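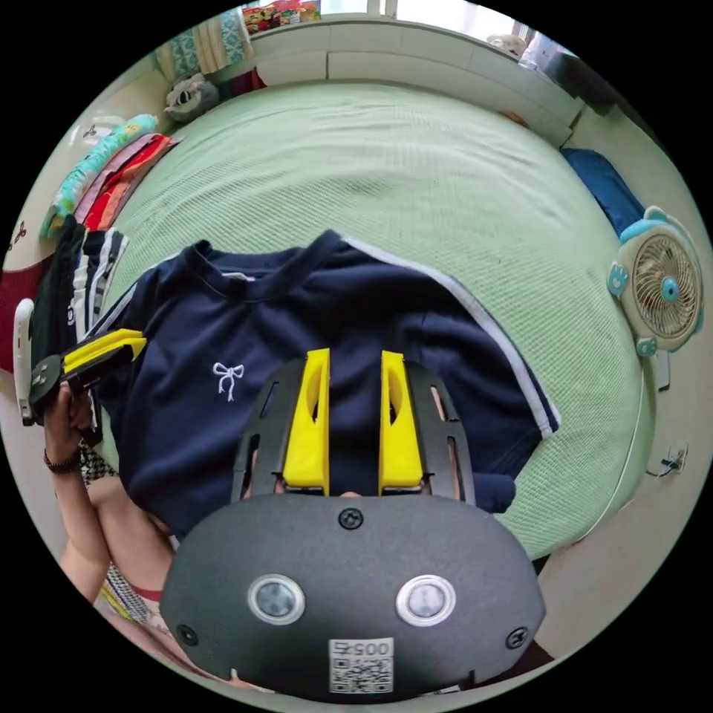
How to fold a T-shirt so it stands up in the drawer

I folded T-shirts badly until I was well into my thirties. Sleeves in, flip it up, flip it again, onto the pile it went, and by Wednesday the pile was a heap. Then Sinéad Mulcahy came to stay with us for a weekend, watched me put away a load of washing, and very kindly took the shirts off me. What she showed me takes a few seconds per shirt once your hands know it, and I still get a small thrill every time I open the drawer and see all of them at once!

I'm going to write this out for an ordinary crew neck with short sleeves, the kind everyone has too many of. Notes for other shapes are further down.

What you need

A flat surface bigger than the shirt. I use the bed, partly for my back and partly so that the finished ones can line up along the pillow end. Pull the bedspread tight first. If yours has a texture to it, like a waffle weave, so much the better, as the shirt grips a little and stays where you put it. A bare table works too, but thin jersey likes to slide about on it.

You also want to know how deep your drawer is on the inside. Mine is 7 inches, so my shirts have to finish a bit shorter than that. Measure it once, write it on a scrap of paper, and tape it inside the drawer front if you're forgetful like me.

Laying it out

Decide first whether you want the front of the shirt facing up or down. Front down is the usual way, and it leaves the chest on the outside at the end. Front up hides the chest inside the bundle. I like front up for the first few tries (you can see the neckline and keep everything centered on it), then switch to front down when you've got the feel.

Put the neckline at the top, away from you. Smooth from the middle of the chest out toward each side with flat palms. Then take hold of the hem at both corners and give it one gentle tug toward you. Check that the bottom edge isn't tucked under itself. It loves to do that, and you'll end up with a lump that no amount of patting will get rid of.

If the shirt has a stripe down the side or along the sleeve, lucky you! A stripe is a ready-made guide. Get it lying smoothly before you fold anything, and you'll know the side seam is where it should be.

The folds

1. Pick a line running straight down from the middle of one shoulder to the hem. Fold that whole side in along the line, sleeve and all. The sleeve will now be pointing across the shirt.

2. Fold the sleeve back on itself so it lies inside the strip you just made. Press it flat.

3. Do the same on the other side. You should have a long rectangle with the neck at the top. The two sides can meet in the middle or overlap a bit. Either is fine, but try to keep the rectangle the same width from top to bottom.

4. Bring the hem up toward the neck and stop about an inch short of the collar. That little gap matters more than you'd think. The collar is the bulkiest part of the shirt, and if the hem lands right on top of it the whole thing goes lopsided.

5. Starting from the folded end, fold up in thirds. For a deep drawer, fold in half and leave it there.

6. Stand it on its folded edge. If it stays up by itself, you've done it. If it flops over, open out the last fold, squeeze the air out with your forearm and fold again a little tighter.

Prints and embroidery

Big rubbery prints don't like being creased, so for those I move the side folds outward and make a wider bundle. Small embroidery on the chest is much easier to live with. A little bow or a badge on the left side usually sits clear of the side folds, and you can shift your line half an inch if it doesn't. I also go easy with the pressing there so the stitching doesn't get flattened.

For navy and black shirts, have a lint roller handy and do the chest before you fold. Once they're in the drawer you won't bother. I certainly don't.

Other shapes

Long sleeves: after the side fold, run the sleeve straight down the length of the strip. If it hangs past the hem, fold the cuff back up.

Tank tops: fold in half lengthwise, then in half again from the straps down, then roll or fold to your drawer height.

Kids' sizes: skip the thirds and do halves. Jeptoo Nzioka does all three of her children's shirts this way and lets them file their own, by color, in whatever order they fancy that week.

Filling the drawer

Start at the back and work forward, folded edge up. Don't cram. You want to be able to slide a hand in beside the last one. My drawer takes 40 shirts comfortably, and before this I had the same ones spread over 2 drawers and a chair. While it's only half full, put a shoebox at the front to hold the row upright.

When a clean shirt comes in, I put it at the back, so the ones that never get worn creep forward and look at me until I wear them or give them away.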